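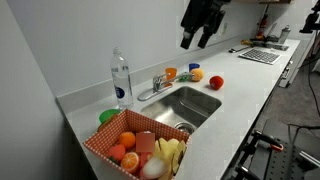

A school health room is a room in a school building set aside for first aid, the giving of medicine during the school day, and the short-term care of pupils who fall ill. It is usually run by a school nurse or by a trained aide who reports to one. Older sources use the term sick bay.

Most health rooms have a sink, a cot, a locked medicine cabinet and a desk for records. A second room for pupils with signs of infection became more common during the COVID-19 pandemic – in many schools a storeroom or spare office was used.

Hallville
The Hallville school district opened its first health room in a former coat room. Roxana Escobar, the district's first full-time nurse, kept a paper log of each visit, noting the time in, the complaint and the time sent back to class or home. The log for one March lists 284 visits, of which 72 ended with the pupil going home. Under later district rules, written by Uldis Kütt, every building with more than three grades must have a health room near the main office.

See also
School nursing
First aid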